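Garlic Day at the Counter

Pendard Kitchen Pages: Gallery

Twice a year we put up garlic for the freezer and the pantry shelf. It is slow handwork and takes up most of a morning. This gallery has two pictures from the kitchen, with a few notes on how we go about it. The full method, with jar sizes and storage times, is on the Preserves page.
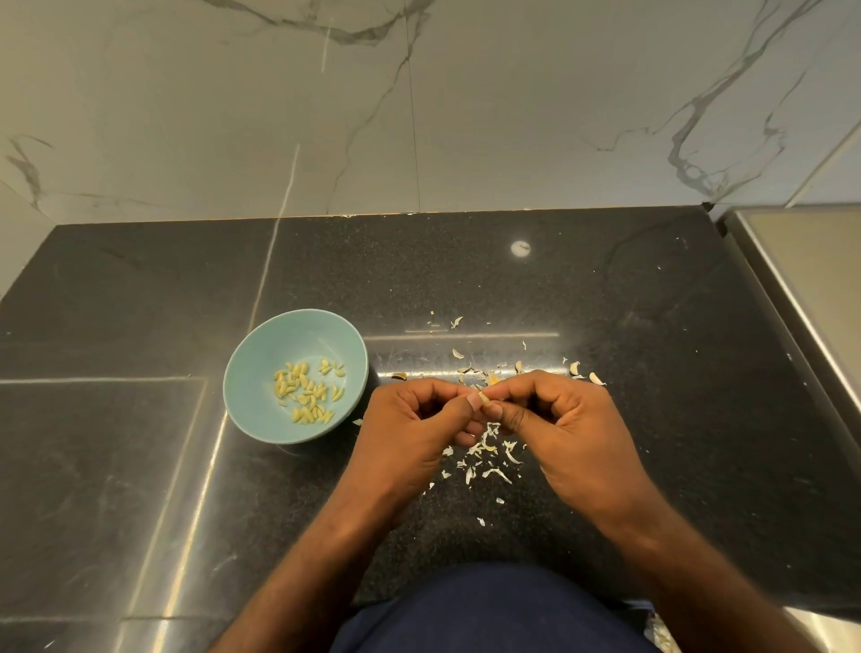
Leonie Balaskas
Kitchen editor, Pendard

Peeling is done by hand, one clove at a time, over the bare granite. The peeled cloves go in the blue bowl and the skins stay on the counter until the end. Stopping to clear them after each head only slows things down.

A few points for anyone starting a batch:

Break up all the heads first and throw out any cloves that are soft or sprouting.

Trim the root end with a small knife if the skin is tight. Fresh garlic often needs this. Garlic that has been stored until February usually does not.

For one large jar we use 300 grams of peeled cloves. The big batch is 900 grams and fills 3 jars. Buy extra, as the skins and root ends take up part of the weight.

Freeze the cloves flat on a tray before bagging them, and they will come apart easily later. Peeled garlic that is not going in the freezer should be kept in the refrigerator and used within a few days. Do not leave it in oil at room temperature.

Dark stone makes the small bits easy to find when you wipe down. Sweep up the dry skins first, then use a damp cloth. A wet cloth on dry skins just moves them around, and they stick in the seams.

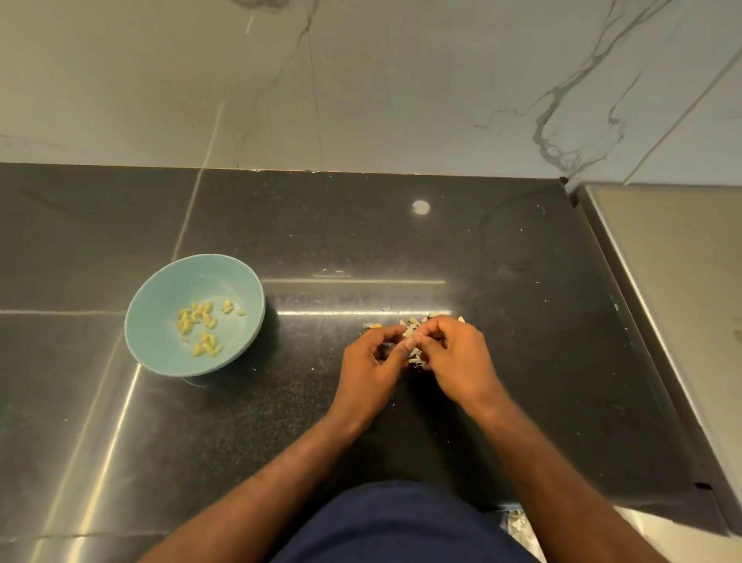 The blue bowl and the work area, with the marble backsplash behind.

Posted 2018-05-13 in Preserves
More galleries: Pickled Beets, Bread Shelf, Drying Herbs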